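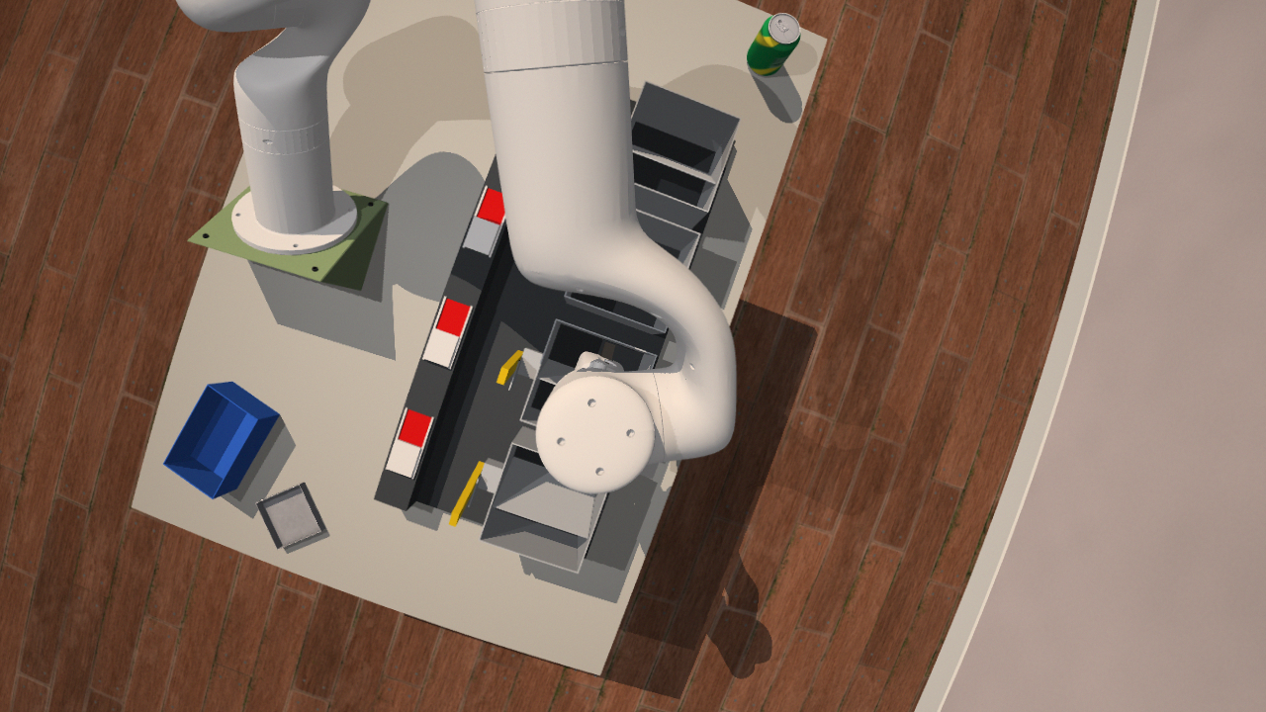

Palomino Shared Workshop — Build Your Own Bench Arm
Handout for session 2: the sorting rack

Welcome back, everyone, and a special hello to those of you who have been carrying bits of this project home on the bus. Last time we got as far as bolting the base down and arguing (very pleasantly!) over whose table was flattest. In this session we leave the arm itself alone for a while and think about what it has to reach, and in what order.

1. Lay out the simulation before you drill
Open the Jarkura file from the shared folder and move things around in it for as long as you like. Changing your mind there costs you nothing, and a hole in a tabletop is with you for good — I have 9 of them in my bench at home, and I use 2. Set your rack on a slant if that suits your table, but write the angle down, as you'll be typing it in again in July when we start on the paths.

2. Give the open boxes some room
The boxes sit side by side in a row on the dark rack, and the arm comes over the top of them. Most first tries have the wrist passing much too low. Start with 100 mm of clear air over the rims and bring it down a little at a time, watching the whole arm as you go and not just the tip. It's very easy to stare at the gripper while an elbow quietly heads for something else.

3. Put some ordinary clutter on the table
A bare table teaches you very little. Add a soft drink can, a tin, a small tray, whatever your real bench tends to collect, and keep it clear of the rack to begin with. Once the arm behaves, shift one item closer and run it again.

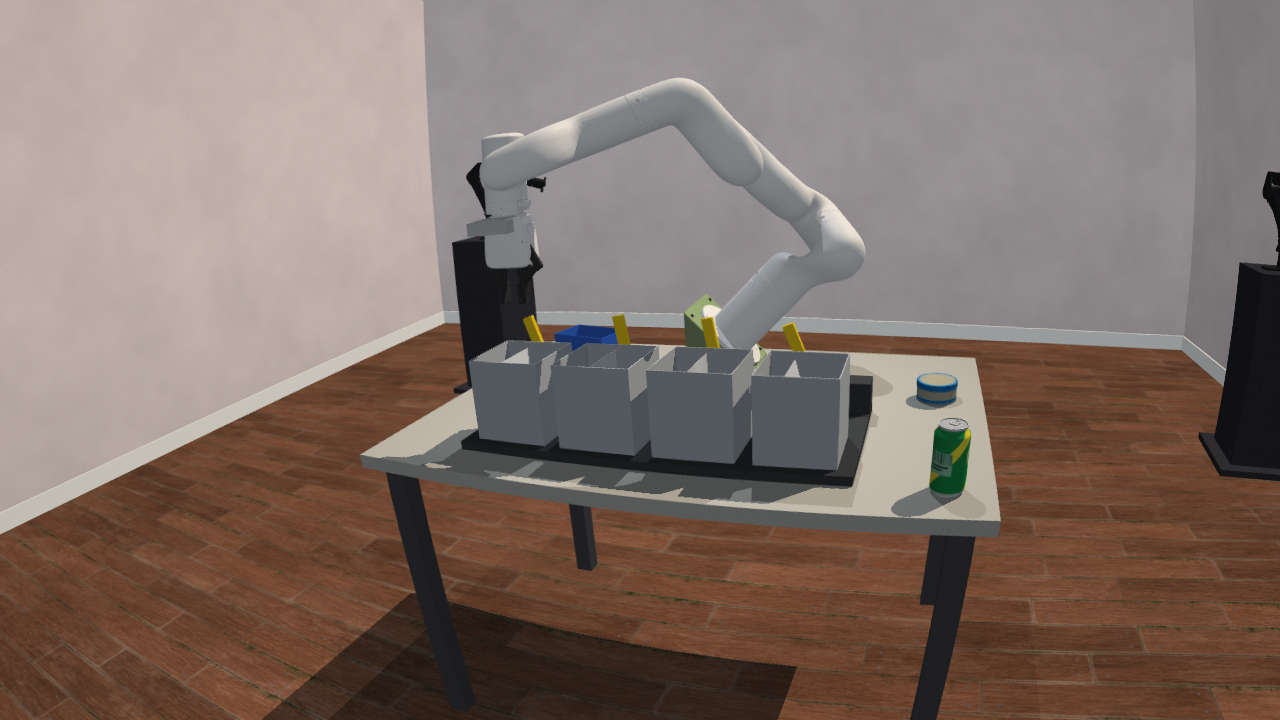

4. Before next time
Save your layout under your own name in the Nakodis folder, and please keep the old version too. If you're printing brackets on the Grosus machine, book it 72 hours ahead, as the queue has grown lovely and long. Bring a tape measure, a pencil, and the leg heights of your table at home, all four of them if the floor is anything like mine.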